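Help desk – ticket 915
Subject: Stacking bowls sticking together, and the set won't go back in the tub
Product: Filum picnic and party set, mixed colours
Opened by: Styliani Moschos
Handled by: Periklis Tsolakis, Tzanetos Housewares support
Status: Closed

Styliani Moschos wrote:

Hello there, and I do hope I've picked the right category, as the menu offered me "lids", "handles" and "other" and I've gone with other.

We bought the Filum set in September for our hall at Flelton, where we put on a soup lunch once a month and a sort of craft afternoon in between. I'm very fond of it, I should say that first. The colours are cheerful, the little ones love choosing theirs, and everything has survived being dropped on a concrete step. But we have two troubles with it and I've been going around in circles.

The first is that the bowls grab hold of one another. If I nest them straight after washing up, by the next lunch at least one pair has locked solid, and it's nearly always the blues. Last month I had my brother-in-law pulling one end and me the other, and when they let go we both sat down rather suddenly. I have tried a butter knife around the rim (not proud of that, there's now a small nick) and I've tried leaving them in the sun on the windowsill, which seemed to make things worse.

The second is the storage tub. It all came packed beautifully and I was sure I'd remember how. I didn't. Whatever order I try, the lid sits up a good way and the clips won't catch. I've tried all the greens together, all the oranges together, big to small, and once, in a temper, just tipping the lot in.

Is there a trick to it? And have I ruined the blue one with the knife?

With thanks,
Styliani

Periklis Tsolakis replied:

Hi Styliani,

Thank you for such a thorough note, and I'm sorry about the sitting down. You've picked a perfectly good category.

Let's take the stuck pair first. Two smooth bowls of a close size will hold a film of water between them, and when that dries up or cools down the top one gets drawn in tight. Warming the whole stack, as you did on the windowsill, lets both bowls expand together, so you don't gain much. What you want is a difference between them. Stand the outer bowl in warm water from the tap – hand-hot, please don't use the kettle – and put cold water in the inner one. Give it a few minutes, then twist gently instead of pulling. If it won't budge, a drop of dish soap run around the join and another go will usually do it.

Please put the knife away for good. A small nick in the rim is nothing to worry about if you can run a finger over it without catching. If it does catch, a light rub with a fine nail file will take the edge off, and then a good wash.

For the tub, could you do me a favour and lay the whole set out on a table with nothing nested? I'd like to know whether you have all the pieces, and whether anything has crept in from another set. Shared kitchens are terrible for that. Once they're all out, try a bowl against its neighbour and tell me which ones sit down properly and which ones perch.

Kind regards,
Periklis

Styliani Moschos wrote:

Hello Periklis,

The cold and warm water worked! I'd had the kettle filled and ready, so thank goodness I read to the end. It took two goes and the drop of soap, and then the inner one turned as sweetly as anything. I've filed the nick as well.

I had everything out on the dark green cloth, as you asked. I confess I left the two orange cups one inside the other, as they've never given me any bother.

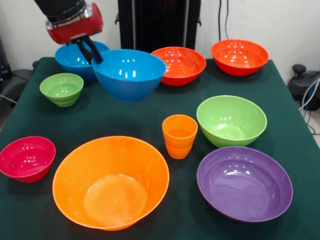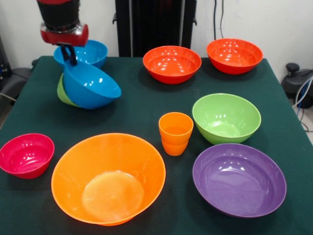
My notes from trying them against each other, for what they're worth. The red-orange ones are lambs, they go together and come apart whenever you like. The deep lime green one is happy inside the big blue but only if I put it in dead level. If it goes in crooked it jams halfway, and I think that may be where a good deal of my lid trouble comes from. The small green one with the steps down its sides won't sit properly in anything. It perches. I'd been putting it in the middle of the pile because it's the prettiest, and I have a feeling you're going to tell me off.

One more thing I forgot to mention. Our drying rack is one of those folding ones, a Waken, and the bowls go on it upside down, so the rims are always the last part to dry. Could that be it?

Styliani

Periklis Tsolakis replied:

Hi Styliani,

No telling off from me, but yes, I'd say the little stepped bowl is your culprit. Those ridges have nothing to settle against in a smooth bowl, so it rides up and everything above it rides up too. Let it be the last one in, or stand it beside the pile if there's a gap.

I'd try the tub like this:

Big blue bowl on the bottom, right way up.
Deep lime green bowl into it, lowered level with a hand on each side.
The smaller blue bowl next. If it looks like gripping, put a folded paper napkin between.
The red-orange bowls as their own little pile alongside.
Orange cups, still nested, standing in the corner by the clip.
Stepped green bowl on top, wherever it'll go without pushing.

Anything left over can go on whichever pile is lower. Then rest the lid on before you try the clips. If it rocks, take out the stepped bowl and try again, and you'll know straight away if that's the trouble.

You're quite right about the rack, too. Nothing wrong with it, but a rim that looks dry often isn't. Run a tea towel around each rim, inside and out, then leave the bowls apart on the bench for 40 minutes before you nest them. I know that's a long time when everybody wants to go home. If you can't wait, napkins between all of them will do nearly as well.

Let me know how you get on and I'll keep the ticket open in the meantime.

Periklis

Styliani Moschos wrote:

Lid on, both clips down! I did have to take the stepped one out and turn it over, and upside down it goes in beautifully, so you might like to pass that along to anybody else who asks. I've written your order on a card and taped it inside the lid, with "NO KNIVES" at the bottom in red.

We had our lunch on 19th October and put everything away with napkins in between, as people were keen to be off. I went back the following morning to check (my husband thinks I've lost my mind) and every one of them came apart in my hands, blues included.

You can close this now. Thank you for being so patient with me, it's a lovely set and I'm glad I don't have to dread it any more. Would you happen to sell the tub by itself? The craft group would like one for the paint pots.

Styliani

Periklis Tsolakis replied:

That's wonderful news, and the upside-down tip has gone into our notes under your first name, if you don't mind. We do sell the tub separately. It's item 399 on the spare parts page, and it comes with the same lid and clips, so your card idea would suit it as well. All the best to everyone at Flelton.

Ticket closed by Periklis Tsolakis. Reply within 10 days to reopen.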